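Gripper pads slipping on the Karnel bench cell

mudlark_13
Anyone else running a Karnel two finger on a bench cell? Ours keeps losing hold of anything smooth. Pads have 800 hours on them, changed last in July. Cleaned with alcohol wipe, no better. Force at 35, supplier says dont go higher.

tin_otter
Take the pads off and look at the backs. Had this at the Priltstead site. Grit behind the pad, so it sat at an angle and only one edge was biting.

mudlark_13
Will check. Test piece this week is a white four-socket power strip, button by each socket, cable left on. Fine on short parts, hopeless on long ones.

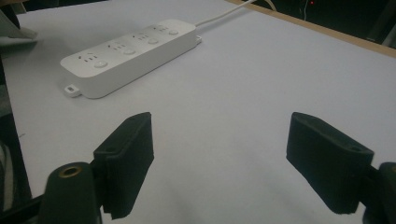
Grabbing near the end with the mounting tab is worst. Far end sags and it twists out. Tried slower lift, same thing.

Rirneck_Rob
Its not the pads then. Grip nearer the middle and stop fiddling.

tin_otter
Disagree. Middle helps but a good pad should hold a strip off centre. Check screw torque too, we use 11 on the dial.

Rirneck_Rob
With a cable dragging on one end? No chance. Tape the cable down with some slack and try again befor you buy anything.

mudlark_13
Edit 16th September. Left pad did have muck behind it. Cleaned, refitted, a lot better mid grip. Still twists at the tab end so you're both half right. New pads on order from Mathebula anyway, will post when theyre on.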